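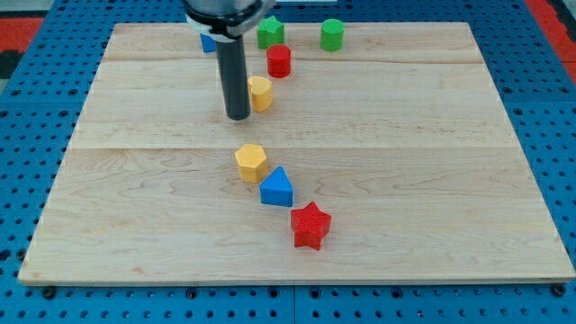

The Long Wait at Window 5

Starkstead's permit office opens at 8:30. By 7:50 the line has already left the front steps, passed the bike rack and turned the corner toward the bakery, where it bends again to keep clear of the door. The baker insisted on that bend. She'd like people to know she has nothing against lines in general, provided they are for bread.

I went in January to renew a parking permit, a job I had set aside half an hour for. I came home after lunch. Somewhere in the third hour I stopped being angry and started being interested, and I have been reading about lines ever since, to the dismay of my family.

The first thing you learn is that people hate waiting less than they hate being passed. Put shoppers in one long line that feeds every register and most will put up with it. Give them separate lines and they'll spend the whole time watching the one they didn't pick. I once switched lanes three times in a supermarket in Dalbridge and finished behind a man who had come in after me, bought a ham, and gone back for mustard.

Nii Dogbe has spent much of his working life on this problem. He plans waiting areas for clinics and ferry terminals, and he talks about rope barriers the way other people talk about wine. "A straight line tells you the bad news all at once," he told me over coffee. "You put a few turns in and people only see the next turn. They feel they're getting somewhere." I asked if that wasn't a bit of a trick. He said that of course it was a trick, and did I want another coffee, and then he looked at the line for the counter and decided we didn't.

His other great subject is the ticket machine. He's for it, with reservations. A paper number lets you sit down, but it also gives you something to brood over. The one I pulled in Starkstead said 695. The screen over the windows said 50. I looked at these two numbers for a long time, hoping they belonged to different systems. They did, as it happened, though the clerk who could explain this was at Window 5, and you needed a number to talk to her.

Across the river in Plenora they have tried to get rid of the line altogether. You book a slot on your phone, and a message tells you when to come in. Akua Amegashie, who runs the front desk there, says the city handled 1,455 appointments in the first month and that the lobby has never been so quiet. People still turn up early, though. They stand outside on the sidewalk, one behind another, holding their phones.

"We put benches out," she said. "They line up next to the benches."

I find this hard to laugh at, having done it myself at the dentist. A line is at least something you can see. You know who is ahead of you, you know what he's wearing, and by the end you know a fair amount about his knee. The man ahead of me in Starkstead had come about a fence. By ten o'clock I had firm views on the fence. When he was finally called he shook my hand, and the woman behind me wished him luck.

My own turn took four minutes. The permit is good for one year, and the clerk told me that next time I could do it by mail.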